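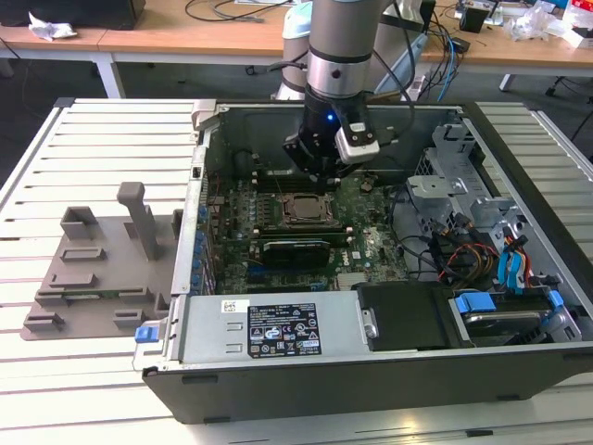 Teaching a robot arm to feel its way around a used PC

If you've ever put memory into a desktop computer, you know the moment. The module is lined up, you push, and nothing happens. You push a bit harder, worry that you're about to crack the board, and then it clicks. Getting a robot to handle that moment well has been the main job of the Leltgate group since April, and we finally have results we're happy to share!

The project is called Skornero, and it's about taking apart and refitting used office computers so more of them can go back into service. Most of the work so far has been on desktop towers. They're friendly machines in many ways (lots of room inside, parts that come out without much fuss), but there are cables all over the place and no two arrive in quite the same state. A program that plays back the same path every time does fine on the first case and gets into trouble on the third.

What the group does is split each task into two halves. The first half is getting there: the arm moves from its rest position to a point just over the target, using the camera to correct for how the case happens to be sitting. The second half is contact, and that's where the new method comes in. Once the fingers are close, the camera view is mostly blocked by the gripper and by whatever it's holding, so the controller leans more and more on force readings. The handover between the two is gradual and it's learned. Earlier versions switched at a fixed height, and you could watch the arm hesitate right at the switching point, like someone feeling for the last stair in the dark.

The training data is small by today's standards. Pascual Daza and the rest of the team guided the arm by hand through 500 demonstrations, split between seating memory modules and pulling them out again. They left the bad ones in, too. A demonstration where the module goes in crooked, gets backed off and is tried again turned out to be worth more than a clean one, and Pascual now asks people to fumble on purpose now and then.

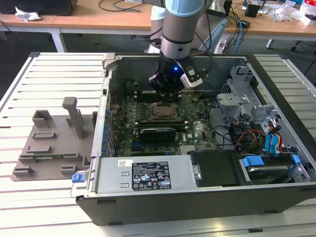 How well does it work?

For the main test the team ran 100 insertions with the case moved slightly between tries. The new controller seated the module fully in 91 of them. The old one, with the fixed switching height, was tested the same way and had a habit of pressing on when one end of the module was still riding on the latch. That kind of failure has nearly gone away. What's left is mostly a grasp problem: the module gets picked up at a small tilt, and the arm can't fix that once it's down between the slots.

Removal is a different story. Opening the latches is easy enough, but the pull itself still depends on a good grip on a very thin edge, and the team isn't ready to put a number on it. They did try the pull on a batch of 113 modules from the Plivano recycling center, mainly to find out which shapes give the fingers trouble. Modules with tall heat spreaders were the easy ones. Plain bare modules slid out of the grip far more often, and a softer fingertip pad is being tested now.

One nice surprise was how little the force model cared about which slot it was working on. It was trained mostly on the slots nearest the processor, and the group expected to need a fresh set of demonstrations for the others. They ran it as it was and it did about as well. Our guess is that the feel of a latch closing is much the same wherever it sits on the board, while the differences in reach and angle are all dealt with in the first half of the motion.

What's next

Cables! Memory slots hold still, and a bundle of power wires doesn't. The group wants the arm to be able to move a loose cable out of the way before it reaches in, then check that it has stayed put. There's an early version that nudges a single cable aside, but it gets confused when two of them cross.

After that comes the same method on expansion cards, where the force needed is higher and the card likes to rock from end to end on its way out. Cabello has agreed to lend us a second type of tower for that round, with a tighter layout and less room for the fingers.

The write-up on the memory work is nearly finished, and the force recordings will be shared along with it. If you'd like to try your own controller on them, write to Pascual through the Skornero page and he'll send you the format notes.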